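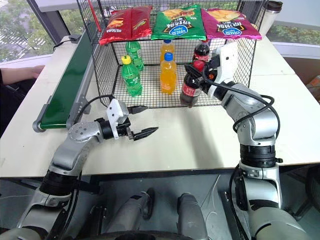
Notebook 4, p. 125

Feb 8, 2023
Posted by the bench log, Kunovcombe shared workshop

Bottle handling, two-arm build. Cage stocked with six bottles in pairs, chip bags laid flat on top. Right arm does the bottles for now. Left gripper parked open over the table, not in the program yet.

Cola goes first, front right position. Grip force set to 280 on the Tullix driver scale. At 200 the bottle rotated in the jaw on the way up. The tilt is still there at 280, with the base pointing down toward the mesh, but it is repeatable and I can correct for it at the wrist. Would prefer to fix it in the grasp height. Next try: move the grasp point up 12 mm and leave force alone.

Clearance to the chip bags is the tighter problem. They sit right above the bottles, so the approach has to come through the front of the cage and the lift has to stay low until the cap is out. Changed the path to three waypoints. Cycle time went up, which I can live with.

Right arm cable: the loop off the gripper is too long. It swings when the elbow reverses. Shorten it or add a clip at the forearm. Same check on the left before that arm gets any fast moves.

Elbow joint log shows one current spike, sample 633, no fault raised. Bepari controller firmware unchanged since October. Keep the log.

Conveyor not wired to the sequence. Belt start signal needs a spare output and the Pellell board has none free. Either drop the lamp or add an expander.

To do
- grasp height test, cola only
- repeat with orange, then green
- clip for right cable
- decide on expander

Recent entries
Wrist plate screws, torque values
Tullix driver: scale and offsets
Pellell board pinout
Conveyor frame, end roller alignment

Kunovcombe shared workshop notebooks | Contact | Back to top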